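How to fix foam letters on black cloth so they stay up?

Asked by Saodah Kwok, Lerthorpe

I want to make a sign for our club evening in September. I have a black cloth, 980 mm wide, and eight thick foam letters. I tried double-sided tape and the letters fell down after one night. The cloth also has many folds. Should I buy a stronger tape or do something different?

2 answers

Efua Issahaku
Hot glue. Works for me every time.

Sabine Hamann
I would not use glue if you want to have the cloth again for other things. Tape does not hold well on fabric, it takes only the small fibers. Please use pins. Push them from the back side, at a low angle, so the point stays inside the foam. For a wide letter I take four pins, for a narrow one two.

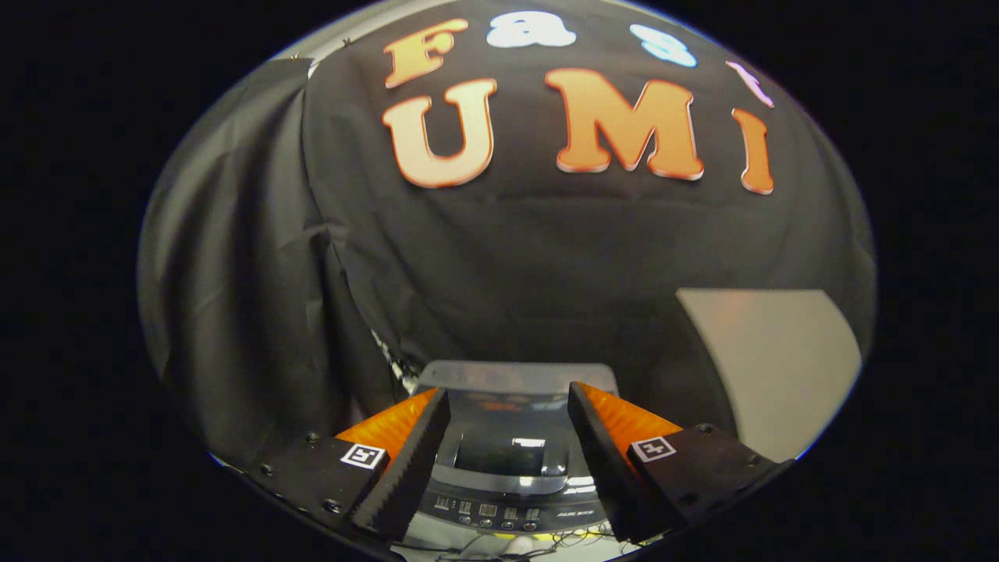 Black cloth is good for bright letters, and for two rows I always put the short word below with the bigger letters. A big "UMI" in orange under a smaller "Fast" is easy to read also when the cloth is wrinkled. The folds run down from the letters, and I would not worry much about them – if they disturb you, steam the cloth from the back before you pin. Use a low setting and try a corner first.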